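Good Practice Rules for Recording with Hand-held Grippers
Student project report, Robotics Practice Unit
Authors: Napaporn Sukprasert, Irén Tóth
Supervisor: Agathe Marty
13 March 2019

1. Background

Our group was asked to write a set of rules for students who record demonstrations with the hand-held grippers in the Gulberg teaching lab. Before this project there was only one page of notes, written by Carmela Ortuño for her own use, and it was taped inside the cupboard door. New students learned by watching the older ones. In this way the good habits were passed on, but also the bad ones.

We did not build a new device and we did not train a new model. Our task was to look at how the recordings are made, to find where they go wrong, and to write rules which a first-year student can follow without help.

2. Method

We reviewed 258 recordings from the Bandthorpe archive, which is the shared folder of the unit. Each recording was watched by one of us and marked as usable or not usable, with a short reason. When we were not sure, Paraschiva Nistor watched it as well and her decision was final. In total 226 recordings were marked as usable.

The rejected recordings had mostly the same few faults. In many of them the markers on the finger plates were covered by a sleeve or a thumb, so the opening of the fingers could not be calculated. In others the hand moved so fast at the start that the tracking was lost and did not recover. We also found recordings where a person had changed the table in the middle of a session and did not write it down.

3. Proposed rules

The rules are written in the order in which a student will need them.

3.1 Table and background

Clear the table of everything that does not belong to the task. Fix the cloth with clips before the first recording and do not touch it again until the session is finished. Some folds in the cloth are acceptable. If the cloth falls or is moved, begin a new session with a new number.

3.2 Markers

Both square markers must be clean, flat and fully visible to the camera of the gripper during the whole recording. Check them on the screen and not only by eye. A marker with a lifted corner must be replaced, even when the software still reads it.

3.3 Approach to the object

Start with the fingers open and at a distance from the object. Move at a calm, even speed. For a mug, approach on the side of the handle, so that the handle comes between the two fingertips and both markers stay in view. Do not correct the position of the mug with your other hand after the recording has started.

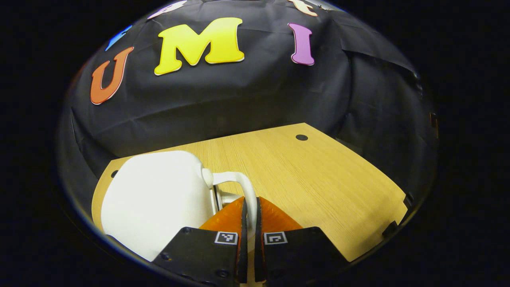 3.4 Other people at the table

Only one person holds the gripper. A second person may adjust a stand or a cable, but the person with the gripper must agree first and must keep still during this time. We had long discussions about this rule. Irén wanted to forbid a second person completely, but for a stand with a loose cable this is not practical. We wrote the weaker version – the log sheet must say when another hand was in view.

3.5 Log sheet

Write the session number, your name, the object and every change to the table. Use the Cartwright form, version 2, and keep the paper copy until the files have been checked.

4. Trial of the rules

We gave the draft to 6 students who had never used the grippers. They worked in pairs and we did not answer their questions, only noted them. Most questions were about rule 3.4, especially what counts as "in view" with such a wide lens. We have now added this sentence: if any part of a hand or arm can be seen on the screen, also at the border, it is in view. 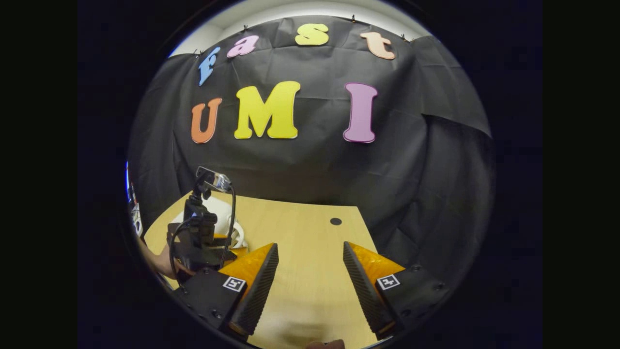
Figure 2. Gripper with open fingers; at the far left a hand is at the base of the stand.

5. Open points

The rules say nothing yet about lighting. The students from Flundundale will use the same grippers in July, in a room with large windows, and we would like to add a lighting rule before they begin. The draft is kept with Agathe Marty, and corrections can be written directly on the paper copy.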